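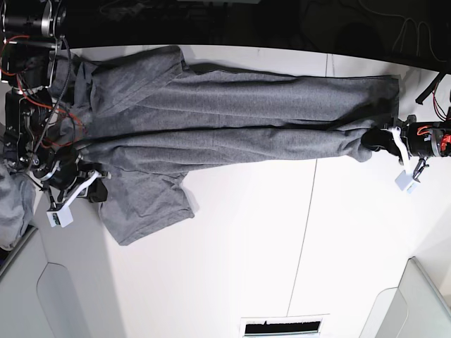
Grey knit on the white table, the long parts side by side.

Laundry thread, as I promised to Asabe Etim. It is October 2020 and the warm clothes are coming out of storage at my place, so I am folding again every evening.

Soft grey knit is the difficult one for me. A shirt has a collar and buttons, you know where is the top. A knit just lies down and makes wrinkles wherever it wants.

My way: lay it lengthwise, put the two long parts together, smooth from the wide end to the narrow end. Only after this I make the first fold. I learnt it from Deisy Huaranga when we shared the flat in Skimdale. She could do a whole basket in 29 minutes, I needed 59.
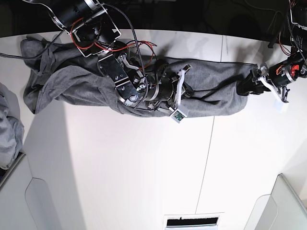 Same colour, rolled the long way. One end flat, the other still crumpled.

About rolling – I like it for the drawer, the colour of everything is visible at once. But the bunched end is my usual problem. If the fabric is thick there, the roll becomes fat on one side and the drawer does not close.

What helps me is to flatten the hem with the palm first and tuck the loose flap inside before rolling. Two minutes more, but I don't have to do it again in the morning.

Does anybody here hang their heavy knits? My mum says never, the shoulders will stretch. I have only one free shelf, so please write me your favourite way of folding.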